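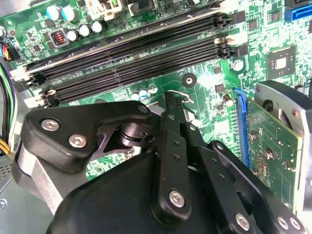 Wrist camera view, gripper between the memory slots and the graphics card.

Kemlow desktop teardown study -- frequently asked questions
Last updated 10 August 2025

Quick answers to the stuff that keeps landing in the inbox. Will tidy when there's time. Longer version is in the report, ask Ainhoa for the current draft.

What is the study about?
Working on the insides of old desktop PCs with one arm and one gripper. Memory slots, latches, levers, cables. We want to know how much a policy can learn from the wrist camera plus joint readings, no overhead view. Small parts, tight gaps, lots of shiny stuff.

Which tasks are in it?
4 tasks. Opening memory latches, seating a memory module, lifting a socket lever, unplugging a cable. Latches and levers get most of the attention below as those are the ones people ask about.

How many demonstrations did you use?
220 per task for the main runs. Teleoperated, all by two people (me and Ainhoa Barroso). There's also a small-data run with 80 per task, same operators, same boards.

Why a wrist camera only?
Because the chassis walls block almost everything else. We tried a camera on a stand in December and it mostly saw the back of the gripper. Wrist view isn't perfect either, the fingers hide part of the board, but at least they hide the same part every time. The policy seems to cope with that. It copes much less well with glare.

What do you mean by glare?
Bright spot on the board that moves when the wrist moves. Lands near a latch, policy hesitates or goes a bit left. We added brightness jitter in training and that helped with latches. Did not help much with levers. Diffuse lamp helped more than any of the software stuff, which was annoying.

What's Clidarberg?
Our name for the training recipe. Two stages. Stage one gets the fingertip near the part, stage two takes over for contact and runs slower. Switch between them is learned, not a fixed distance. Named after nothing in particular, please stop asking.

And Brultow?
The baseline. Single stage, same data, same network size. Good at getting close, poor at the last bit. It tends to push down next to the latch instead of on it.

So how good is it?
Test set was 30 trials per task, boards in poses not seen in training. Numbers by task are in the report, table two. Short verison: Clidarberg beat Brultow on all of them, by a lot on latches, by a little on cables. Lever task is weak for both. Do not quote the lever result as solved, it isn't.

Why is the lever so hard?
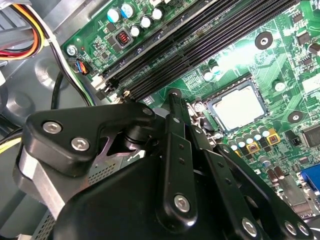
Thin metal, sits close to the socket, and it has to go sideways a bit before it goes up. From the wrist view the finger tip and the lever end nearly on top of each other, so the depth is a guess. A person does it by feel. We have motor current and that's a crude kind of feel. Ngaio Ruddock is looking at adding a force reading at the fingertip -- no results yet, don't wait for it.

Do you run with a processor in the socket?
No. Lever trials are socket only, no chip. Bent pins are a pain to deal with and the question was about the lever motion anyway. A set with the chip in may come later, not promised.

Is the power on?
No. Never. Boards are unplugged from the wall for every trial and every demo.

Do things break?
Yes. Latches mostly. White ones snap if the finger comes in from the side. We log a snapped latch as a failure even if the task got done. Some groups don't, so be careful comparing.

Does the order of training data matter?
A little. Mixing all tasks from the start worked better than one after the other. We didn't dig into why.

Can it handle a board it hasn't seen?
Different pose, yes. Different model of board, sometimes. Latches carry over OK, the socket lever doesn't really. If the memory slots run at a steep angle in the view, stage one can line up on the wrong slot. Known problem. Padding the crop helped.

How long does one trial take?
Depends. Time limit is in the config file. Most latch trials finish well before it, lever trials often run it out.

Can I get the data?
Soon. The McIver split (held-out poses, our test set) goes out first, then the demos. Joint logs are clean, the timestamps on a few early cable demos are off and we're re-exporting those.

Can I get the code?
Training code yes, on request. Gripper driver no, it's a mess and only works with our setup.

Do you want help?
If you have a lever result on a single wrist camera, yes please. Send the log files and your trial sheet, not just a highlights clip.

Who do I contact?
Data and splits -- Ainhoa Barroso. Force sensing -- Ngaio Ruddock. Everything else goes to the general Kemlow inbox and gets read when we're not in the lab. Put the task name in the subject line or it will get lost.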